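Gevcombe to move its Pludura skincare range to refillable packs

Company sets out timetable for stockists, changes to ordering and arrangements for existing customers

For immediate release

Gevcombe, the maker of the Pludura range of facial and body care, has announced that its cleansers, toners and moisturisers will be sold in refillable packs from April. The change covers the full Pludura range for home use and the larger sizes supplied to salons and treatment rooms.

Under the new arrangements, customers will buy a glass bottle or jar once and replace the contents with a refill pouch. The first products to change will be the Oat and Calendula Cream Cleanser, the Rosewater Toner, the Daily Moisturiser and the Unscented Hand Cream. The remaining products will follow as existing stock is sold through.

The formulas are unchanged. Ingredient lists printed on the refill pouches will match those on the current packs, and the company has confirmed that no fragrance, colour or preservative has been added or altered for the new format. Customers with sensitive skin who already use Pludura products may continue to do so in the usual way.

The glass bottles have been developed with Ezzat, the packaging supplier that has provided Gevcombe with pumps and closures for the past 4 years. Each bottle has a wide neck so that it can be washed by hand between refills, and a pump that comes apart for rinsing. Bottles should be left to dry fully before they are filled again. The pump is sold separately as a spare part.

Refill pouches for the cleanser and the moisturiser will hold 400 ml. Each pouch carries a batch number and a period-after-opening symbol, together with a peel-off label that can be moved to the bottle. Gevcombe asks customers to use this label, as it allows the customer care team to trace a product quickly if a question arises.

A spokesperson for Gevcombe said: "Our customers have asked us for refills for a long time, and we wanted to be sure that the products would keep as well in the new packs as they do in the old ones. We are satisfied that they do. We are grateful to our stockists for their patience while the work was completed."

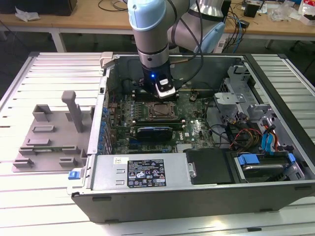
A robot arm with its gripper lowered into an open computer tower.

Stockists will be able to order the new packs through the trade section of the Gevcombe website. Orders for refill pouches will be accepted in cases of six, and glass bottles in cases of twelve. Mixed cases will not be available at first. Trade customers who have placed standing orders for the current packs will be contacted by the sales office before any change is made to their account.

Distribution to independent pharmacies and health food shops will continue to be handled by Hendine. More than 84 shops have already asked to carry the refills, and display stands will be sent to them with their first delivery. Shops that do not have room for a full stand may ask for the counter version, which holds pouches of the cleanser and hand cream only.

The recommended retail price of each refill will be lower than that of the current pack of the same size. A full price list will be sent to trade customers with their next statement. Prices for the salon sizes will be held at their present level until the whole range has changed over.

Current packs will remain on sale until stocks run out and may be used up to the date shown on the base. They cannot be refilled, and the company advises against pouring the contents of a refill pouch into any container other than the bottle or jar supplied for it. Empty packs should be rinsed and recycled where local collections allow.

Gift sets are not affected by this announcement. The Pludura travel sizes will also stay in their present tubes, as will the lip balm. Gevcombe expects to give further details of its plans for these products later in the year.

Customers who subscribe to regular deliveries will receive a bottle and a refill pouch in their first parcel after the change, and refill pouches only after that. Subscribers who would prefer not to receive glass may write to customer care, who will arrange for the current packs to be sent while stocks last. Damaged bottles will be replaced free of charge if they are reported within 96 hours of delivery.

About Gevcombe

Gevcombe makes skincare for sensitive and dry skin under the Pludura name. Its products are sold through independent shops, salons and the company's own website.

Notes to editors

Product samples and pack photographs are available on request from the Gevcombe press office. Trade enquiries should be sent to the sales office through the contact form on the company's website. The press office is open on working days until 5pm.

Ends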